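Propagation house notebook
6/5/26
Subject: division and repotting of indoor stock, Kellau bench

The stock of peace lilies received from Lolero in December has outgrown its pots. Roots were visible at the drainage holes on most plants and the compost had shrunk from the sides. Division was carried out this morning in accordance with the house procedure. Sixteen divisions were potted into the Quintero mix and seven weaker pieces were set aside in plain perlite.

Each clump was watered the evening before lifting. Crowns were separated by hand where possible; a clean knife was used on the two oldest plants only. Any brown or hollow root was removed. Divisions were replanted at their former depth and watered once with 100 ml each. No feed is to be given until new leaves open.

The Distska trays hold water for longer than the previous ones. Colleagues on the watering rota are asked to empty them after each round. Leaf tips on the lower shelf have already browned, which may be due to standing water or to the hard supply. Rainwater is to be used there until further notice.
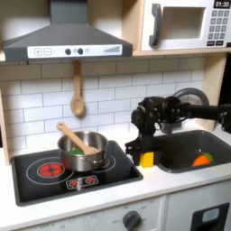
Placement of the divisions remains to be settled. They require bright shade and must be kept clear of heaters and draughts. For the care sheet issued with home plants, it is proposed to add a line on kitchens, as customers frequently ask about them. A shelf like the light wooden one carrying the toy microwave, with a range hood alongside, would be a poor position in a working kitchen on account of heat and grease. A sill facing east is preferable. Wording to be agreed before the next print run.

Perlite pieces to be checked for new root before potting on. Labels still to be written.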